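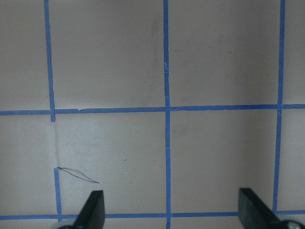
"The bus did not come for the nurses either"

By Oisín Breathnach
August

Print this article | E-mail this article

Nikola Shehu had been awake since 4 in the morning when we met, and he had already drunk two coffees before I sat down. He is the secretary of the transit workers' union in Nusbridge, and the strike of bus and tram drivers was in its second week. His telephone was on the table with the screen down. It buzzed many times while we talked, and he answered it only once, to his daughter.

I asked him first about the court. The labour tribunal had told the union to keep a minimum service in the morning, and the union did not do it. Shehu did not try to avoid the question.

"We read the order very carefully," he said. "It says minimum service, but it does not say what is minimum. The company sent us a timetable which was almost the normal timetable. If you run the normal timetable, where is the strike?"

The company is Barrera, which took over the routes from the city under a contract of 8 years. Its managers say that the drivers were offered a fair raise and that the union is asking for money the fare box cannot give. Shehu says the pay is the smaller part of the quarrel. The bigger part is the split shift, where a driver works the morning, goes home unpaid in the middle of the day, and comes back for the evening.

"I have a member who lives in Stotport," he told me. "She cannot go home between the two halves, it is too far. So she sleeps in the lunch room at the depot, on the chairs. She is away from her children fourteen hours and she is paid for nine. She wrote to the company about it in the spring. They thanked her for her feedback."

Some 2,000 people marched from the depot to the city hall on the first day, by the union's own count. The police gave no number. There were teachers and hospital cleaners among them, and also a group of pensioners from the Vukham district, where the only bus line was shortened last winter and now stops at the bottom of the hill. Shehu said he had not invited the pensioners, but he was glad they came, and he let one of them speak from the truck. She spoke for a long time, mostly about the hill.

Not everybody in the city is so friendly. I told him about a nurse I had met the evening before, who walked an hour to her night shift and was angry with the drivers, not with Barrera. He was quiet for a moment.

"She is right to be angry," he said. "The bus did not come for the nurses either, I know it. My sister works in the hospital kitchen, so I hear about it every Sunday at lunch, you can imagine. What can I tell them? I tell them the same thing, that last year the bus also did not come, quite often, because there were no drivers who wanted to stay. We lost 30 people in one year. They went to drive trucks."

He worked on the number 6 tram himself before he was elected. He misses it, he said, above all the early run in summer, when the bakery people got on and the whole car smelled of bread. He has kept his licence valid and does the medical check every time it is due, although the union pays him now for office work.

I asked whether the other side was talking to him at all. There had been one meeting, he said, in a hotel, with a mediator from the provincial labour office. It lasted until after midnight and the parties sat in different rooms. The mediator carried papers from one to the other. Barrera offered to end the split shifts on four routes and to look at the rest next year. The members voted on it at the depot and refused it.

"I did not tell them how to vote," Shehu said. "People think I stand there with a megaphone and decide. I read the offer aloud, two times, and I sat down."

The strike fund can pay for some weeks more. He would not say how many, and he smiled a little when I asked again in a different way. A second meeting with the mediator is planned, but the two sides have not agreed on the place, because the union does not want to pay its half of the hotel again.

When we went out he turned his telephone over and looked at the list of missed calls. Then he asked me which way I was walking.

Print this article | E-mail this article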